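검색어를 입력하세요 검색

Vostar 양팔 작업 키트, 수건은 이제 맡겨도 될까?

2025년 12월 16일 | 글: 장비 담당자

집안일 로봇 얘기만 나오면 다들 제일 먼저 물어보세요. "그래서 빨래는 개요?" 저도 이 키트를 상품으로 올리기 전에 그게 제일 궁금했거든요. 그래서 천 종류부터 얘기해 볼게요.
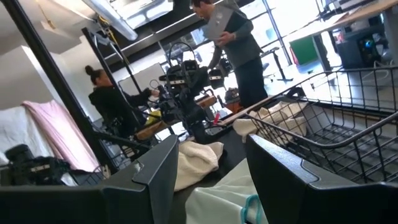
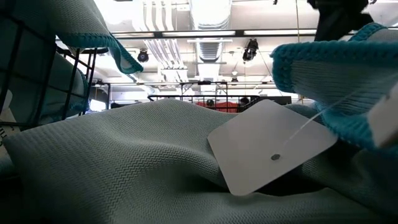 컵이나 상자는 어디를 잡아도 모양이 그대로인데, 천은 집는 순간 모양이 바뀌잖아요. 사람은 손끝으로 슥 훑어서 모서리를 찾지만 그리퍼는 아직 그게 어려워요. 제가 써 본 느낌으로는 바구니에 담기, 한쪽으로 옮기기까지는 꽤 믿을 만하고(보고 있으면 은근 뿌듯합니다!), 반듯하게 개기는 옆에 사람이 있어야 해요. 두 장이 겹쳐 있으면 같이 집어 올리는 일도 잦고요.

극세사는 저희가 일부러 자주 쓰는 소재예요. 얇고 서로 잘 달라붙어서, 이걸 해내면 면수건은 한결 수월하더라고요. 새 천은 태그를 떼고 시작하시는 걸 권해요. 손가락 틈에 고리가 끼면 다시 잡느라 시간을 다 씁니다.

구성은 이렇습니다. 양팔 본체에 손목 카메라, Trikel 그리퍼 한 쌍, 동작 기록용 소프트웨어 Plosix 1년 사용권이 들어가요. 손가락 패드는 소모품이라 동작 3000회마다 갈아 주시면 되고, 여분은 200개 묶음으로 따로 팝니다. 예전 Pugh 패드도 맞긴 하는데 얇은 천에서는 좀 미끄러워요.

매장이나 세탁실에서 바로 사람 대신 쓰실 생각이라면 아직은 말리고 싶어요. 연구실이나 교육용, 아니면 단순한 분류 작업부터 시험해 보실 분께 맞습니다. 4월에 그리퍼 펌웨어가 새로 나오면 겹친 천 집기를 다시 해 보고 이 페이지를 고쳐 둘게요.

댓글 3

빨래싫어: 개는 건 바라지도 않아요. 양말 짝만 맞춰 주면 삽니다ㅠㅠ

공방지기: 패드 교체할 때 공구 필요한가요? 설명서에 안 보여서요.

└ 장비 담당자: 육각렌치 하나면 되고 상자에 같이 들어 있어요!

mint_towel: 면수건으로 개는 영상도 올려 주세요. 느려도 괜찮아요.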